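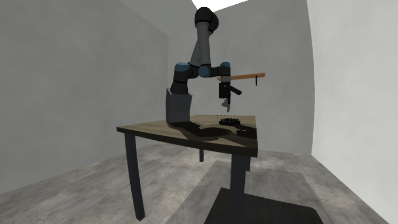 Most customers come to us after seeing an arm demonstrated and before working out what it will cost to put one to use. The questions on this page come from shops planning a first robot cell with Pallance. We model each proposed job in simulation before quoting hardware, so much of what follows refers to that stage. A model shows things a quotation does not. With a long stick with a hook at its end held in the gripper, for instance, the reach goes well past the edge of the table, and the floor space in your plan has to allow for it.

Last updated 2025-02-10

What should be in the budget besides the arm?

The gripper, the pedestal or other mount, the table, the controller, cabling, guarding and a risk assessment. Then there is labor: installation, programming and operator training. Ask for these as separate lines. A single figure for a "complete cell" is hard to compare with anyone else's.

Tooling is the line most often left short. A parallel gripper may handle your main part and still need a different set of fingers for the next one. If you expect to change parts during the year, put spare fingers in the first order.

Do I have to pay for simulation?

The first study is included in a Pallance quotation. It covers one part and up to six positions on the table. Further parts are charged by the day. Customers who cancel after the study keep the report, but the model files stay with us.

What do you need from me for the study?

Drawings or measurements of the part, the height and size of the table, the ceiling height, and where the walls are. Tell us about trays and racks as well. A low tray with rows of raised pegs needs a different approach from a plain block, and we need the peg spacing to choose the fingers. Send questions about drawings to Divina Manalastas, who checks every submission before the work is scheduled.

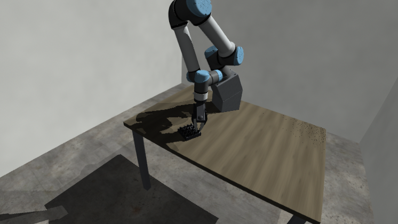
How much room should I plan for?

More than the table takes up. The elbow of a six-axis arm can stand high above the work while the gripper is down near the surface. Check for lights, pipes and sprinkler heads overhead. At floor level, leave room for the guarding and for a person to get at the back of the pedestal for service.

Can I use a table I already have?

Sometimes. It has to be rigid enough that it doesn't move when the arm stops, and it has to be anchored. Erick Mugo does the site check and will tell you if yours is suitable. Plan on a new table in the budget and take the line out later if it isn't needed.

Where on the table should the arm be mounted?

This affects cost more than people expect. Mounting the pedestal toward the back leaves the front clear for parts and trays, and the operator can load from the near side. It also means the arm has to reach forward and down for each pick. A heavier part held farther out may call for a larger arm, and the price goes up with it.

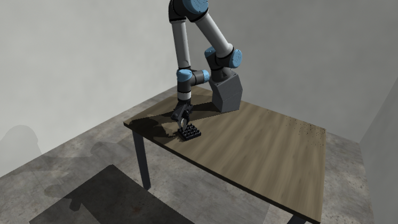

For that reason we ask you to settle the tray position before we quote. Moving it after the order is placed usually means repeating the reach study, and in two past projects it meant changing the arm size as well.

Should I lease or buy?

We sell outright and also lease through Saltel. Leasing suits a job with a fixed end date. Tooling made for your part is never leased and is invoiced on delivery.

How long does delivery take?

Standard arms ship in seven weeks. Custom fingers are made while you wait for the arm, provided that the drawings are approved at the time of order. Orders for installation in May should be confirmed early, as that month fills up first.

Who do I contact for a quotation?

Wycliffe Temba handles new customers. For changes to an existing order, write to Sándor Kelemen and include your order number.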